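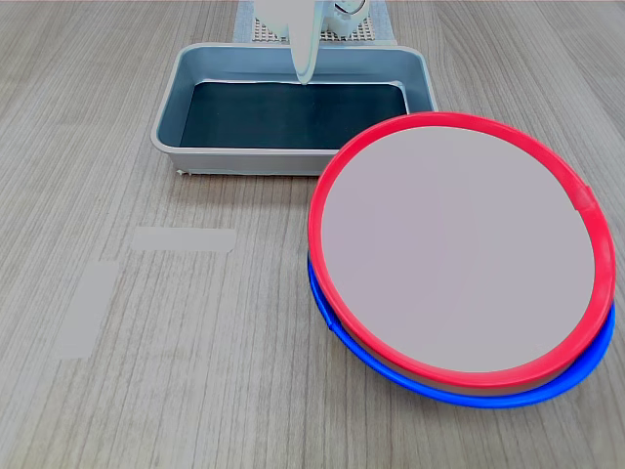
Come and drive our robot arm (participants and two new club members wanted)

Hello! I'm Binta Bassey, second year engineering, and I run the arm group at Keren, the student robotics club. We need people to come and steer a small white robot arm for half an hour, and we also need a couple of people daft enough to stay on and help us run the thing until the summer. If either of those sounds like you, read on. If it sounds like your flatmate, please send it to them.

What we're up to

Our project this year is called Denier. We want the arm to learn a bit of tidying up: a metal tray, a red-rimmed dish, a blue-rimmed dish, and a spoken or typed request like "put the blue one to the left of the tray". It learns by copying people, so every time somebody drives the arm through the job we save the run and it goes into the pile. We've set ourselves a target of 400 good runs before the April competition and we've got 200. Quite a lot of those were driven by me, and that's a problem, as the arm is picking up my habits (I come in too high and then dither).

So we'd like other people's hands on it. Left-handers especially, and people who've never touched a robot. Gamers are welcome too, although Efe Babalola would like me to say that being good at racing games made no difference to him whatsoever.

What you'd be doing

You sit down, Efe or Yetunde shows you the controls, and you get a few goes just waving the gripper about. Nothing you do in those goes gets saved, so have fun. Then we lay the tray and the dishes out on the table, read you a request, and you do it. Sometimes the dishes start off stacked, sometimes side by side. Between goes we shift everything about, using bits of tape on the tabletop as markers, and you have a breather. A session is 30 minutes, including the paperwork, and we won't keep you over.

You'll drop things. Everyone does, and we keep some of the fumbled runs on purpose so the arm sees how a person gets out of trouble. Please don't apologise to us every time! (People do. It's very sweet but it makes the sessions longer.)

You need to be 18 or over and able to sit at a table and use a hand controller. If that second bit is tricky for you, get in touch anyway, as Yetunde Amadi has a keyboard version working and would love somebody to try it properly. We record the table and the arm's movements. We don't record your face or your voice, and you can ask us to delete your runs at any point before we hand the pile in.

You'll get a hot drink, a biscuit of reasonable quality, and a go on the leaderboard if you want one. I'm afraid there's no money in it for participants.

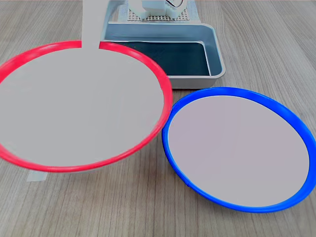

The two helper places

These are proper club roles and they come with free membership until the summer and your name on the competition entry. I'd expect it to take up one evening a week, a bit more just before April.

Session host. You'd greet people, go through the consent sheet, set the table up for each run and keep an eye on the clock. You need to be friendly and a bit fussy. The layouts are written down on a sheet and it does matter that the tray ends up where the sheet says. No robot knowledge needed at all.

Data person. You'd go through the saved runs after each session, bin the broken ones, and label the rest with the request that went with them. Some Python would be handy, though Melaniia Kovalchuk did this job last year having started with hardly any, and she's promised to spend a couple of evenings showing you how her scripts work. She's off on placement after that, so don't leave it too long.

I should say that there's a fair amount of waiting around in both jobs. Bring some coursework.

Where and when

We're in the Oyelaran building, ground floor, in the long room past the bike store. The front door locks at 6pm, so if you're coming to a later slot ring the club phone from outside and one of us will come and fetch you. There's step-free access from the car park side. We run 5 sessions a week, lunchtimes and early evenings.

How to sign up

For a driving slot, put your name on the sheet on our door or message the club inbox with two or three times that suit you. You can come more than once, and you can bring a friend as long as they're happy to wait their turn.

For the helper places, send me a few lines saying which one you fancy and which evenings you can do. I don't want a CV. Morenike Adebisi and I will read everything together and then ask you in to sit through a session with us, so you can see what it's like before you say yes.

If you've got a question, put "Denier" at the top of your message so it doesn't get lost among the kit orders.

Binta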